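How to write a one-page cash plan before you start a business in a slow economy

Most advice on starting up assumes that customers are spending freely. If they aren't, the first document you need is a cash plan that fits on one sheet. It takes an evening. You will need your last three bank statements, a list of likely costs and a spreadsheet or squared paper.

Step 1. Write down your opening balance
Use only money you already hold. Leave out loans you have applied for and invoices you expect to send. If you have 2000 in the account, the top line says 2000.

Step 2. List fixed costs by month
Rent, insurance, phone, software, accountant. Put annual bills in the month they fall due and don't spread them over the year. When Sushil Sandhu set up Plutow, a small parts supplier, the insurance came out in September and took most of that month's cash. A monthly average would have hidden it.

Step 3. Add costs that move with sales
Materials, postage, card fees, packaging. Work these out per order. If you don't know a figure yet, ask two suppliers for a written quote and use the higher one.

Step 4. Enter sales by the date you get paid
An order taken in one month on 30-day terms belongs in the next month's column. Late payment is common in a downturn, so move every trade customer back by another month and see what happens to the balance.
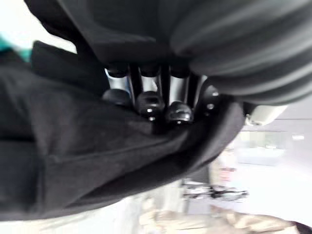 Ferenc Dudás wrote in to say that one extra month wasn't enough for him. His two largest customers at Mosquera each took two months longer than agreed, and he now asks new accounts for half the money up front.

A deposit is worth trying if your customers will accept one. Enter it as a separate line so that you don't count it again when the balance is paid.

Step 5. Find the lowest point
Run the closing balance along the bottom row and circle the smallest number. If it is below zero, you need to cut a cost, delay a purchase or start with more money. Keep a margin as well. For a one-person business, a low point of 200 is too thin, as a single repair could use it up.

Step 6. Check any long commitment
Look at the end date of every lease or finance agreement. A lease that runs to 2033 needs a break clause, and you should know what using it would cost.

Step 7. Update it monthly
Replace each forecast with the real figure, in a different colour, and carry the new balance forward. Keep the old versions in a folder; a lender may ask for them.

Last updated 25 May 2026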